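Comparing two camera mounts in simulation before you buy the arm

Vendors will tell you their wrist camera sees everything. Check that yourself, in a plain room with a few small things left lying about. Mine is the Durkondale living room, with the Skakora camera model loaded and no arm in it yet.

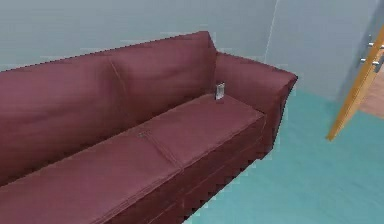
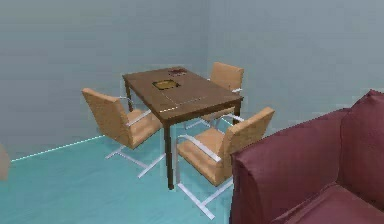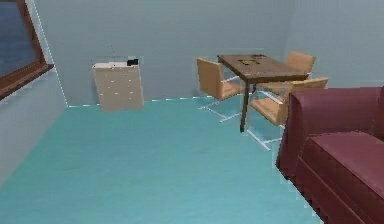 Durkondale test room: small gray object on the sofa seat (first), dining table and chairs (second), wider view with the chest of drawers (third).

1. Fix the render settings and leave them alone. Jagged furniture edges will fool a detector, so both mounts have to suffer the same ones.

2. Save 40 views per mount. Kirsty Furnival wanted 2000. I doubt the extra ones tell you much.

3. Write down which small objects you can name by eye. If you can't tell a remote from a phone, don't credit the software for guessing.

4. Run the Nolton detector and compare with your list. It claimed 88 percent on my first pass, and I don't believe it until the misses are checked by hand.

5. Load the arm and repeat. Expect worse numbers.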